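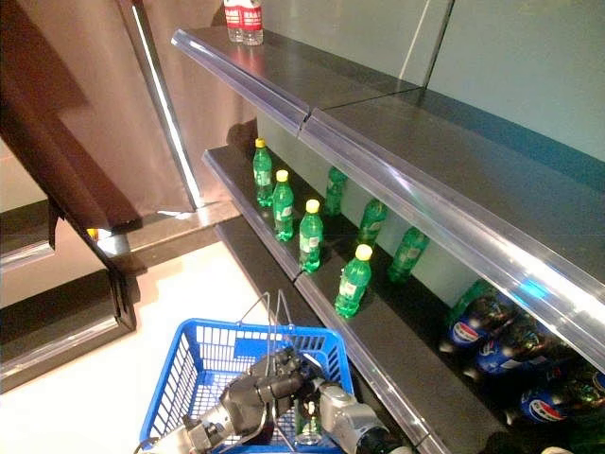 Home Shelving Baskets Signage Reviews Contact

Search this site Go

Flaresen metal shelving with clear price strips – review after 3 months

I run the drinks and snacks side of a small grocery in Buchanan. In February we replaced an old run of wire shelving with the Flaresen system, sold by Liston. It comes as dark gray metal back panels, uprights and shelves, and the clear plastic price strips clip to the front edge. I paid full price for everything.

Assembly

Each bay took two of us under an hour once we had the first one figured out. The first one took most of a morning. The instruction sheet shows the shelf brackets going in at a slight angle and then dropping level, but the drawing is small and we had two brackets in upside down before we noticed. The shelves themselves sit flat on the brackets and don't need screws. The back panels do, and the screws are short, so use a magnetic bit if you have one.

The feet adjust. Our floor is tile and not quite even, and we needed most of the travel on the left foot of the end bay. If your floor is worse than ours you will need shims.

The shelves

The rating is 200 pounds per shelf. I haven't tested that, but a full shelf of soda bottles doesn't bend it that I can see, and the old wire shelves sagged with less. Bottles stand straight, which they never did on wire. On the old shelves the smaller ones would catch a foot between the wires and lean, and a customer taking one would knock over the next.

The dark gray makes green and yellow packaging show up well. It also shows dust. An empty shelf looks dirty by noon if the delivery door has been open. A damp cloth takes care of it, and the coating hasn't scratched so far even where we slide full cases across it.

One complaint is the spacing. The slots on the uprights are far enough apart that you rarely get exactly the gap you want. For the soda we had a choice of too tight or too loose and went with too loose. In a low position the shelf above hides the tops of whatever is at the back, so I have to crouch to see if the second row needs filling. A finer set of slots would fix this.

The price strips

These are the reason I chose Flaresen over the Skedumel shelving, which was cheaper and has a paper label channel. The clear strip holds a standard shelf label and you can slide labels along it when you move products. Changing a price takes a few seconds. We went through a pack of 100 blank labels in the first week and only tore a couple.

There are two problems with the strips. The first is glare. The plastic is shiny and slightly curved, and under overhead lights it throws back a bright line that can sit right across the price. From straight in front it is fine. From the end of the aisle you can't read much. I moved one light and it helped with the top shelf only.

The second is the joint. On a longer run the strip comes in sections, and there is a seam you can see and feel. Labels snag on it when you slide them past. I lift the label out and put it back on the other side. Liston told me on the phone that the longer one-piece strip is 38 dollars and special order, so I left it.

The strips do come off if you pull hard. A customer caught one with the rim of a basket and it popped loose at one end – it pushed back on with no damage.

Baskets

Liston adds a few plastic shopping baskets to a larger order, and ours were blue. They are ordinary baskets. They stack without sticking together and the handles fold down flat. I use one for restocking because it fits on the floor beside the bottom shelf without blocking the aisle.

Would I buy it again

Yes for drinks and anything heavy. For candy or small packets I would look at something with closer slot spacing, and I kept one old rack for those. If you already have strong lights pointing down the aisle, ask for a sample of the strip first and hold it up where it will go. Liston sent me one free, although it took two weeks to arrive and I had already placed the order by then.

Spare brackets are sold in pairs. Get one extra pair.

Contact us | Copyright, all rights reserved | Back to top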